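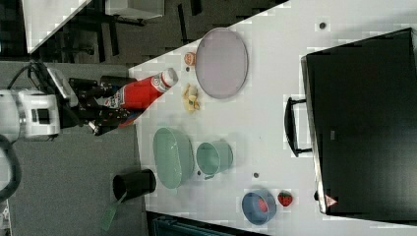
June, morning, kettle on

Opened the Pevitz kiln a little before nine and I'm pleased to say the shelves came out clean, even the bottom one I'd been fretting over all night. There were 27 test tiles in this load, all on the Lelside clay, and I've lined them up on the windowsill in the order of the glaze book so that anyone passing can have a look before I start fussing with them. Peak was 2000 F, a touch hotter than last time, and I let it drift down on its own with the lid shut.

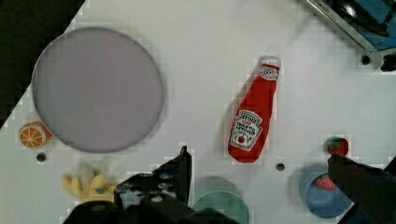
The Vaněk recipe is still the one I keep coming back to, for all the trouble it gives me. On the thin side of the tile it goes a sort of dishwater blue, and where I dipped it twice it turns too far toward grape (pretty, but I wouldn't want to eat off it!). What I'm hoping for is somewhere between the two, close to the lavender-gray of the big round plate on the white table, with the rim just slightly lighter than the middle. I think that paler rim would come if I wiped the edge back with a damp sponge, so that's the next thing to try, on a couple of bowls this time, as a tile hasn't got a proper rim to speak of. 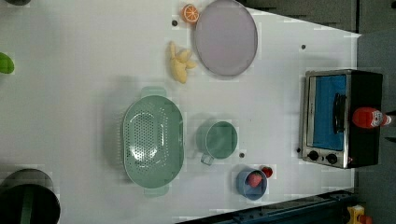 Batch notes

Mixed a fresh 1000 grams of the Vaněk with the Hilari frit in place of the old one. Sieved it two times and it went through like cream, whereas the old bucket always left grit in the mesh. Please don't top it up with water if it looks thick, give it a good long stir first, it settles terribly overnight.

Pinholes on nearly all the tiles from the old bucket. I suspect the bisque was dusty and have rinsed the next lot. They're drying on the rack by the sink, please leave them be until tomorrow afternoon.

Still to do: new cone packs, kiln wash for the top shelf, and find the lid for the iron oxide.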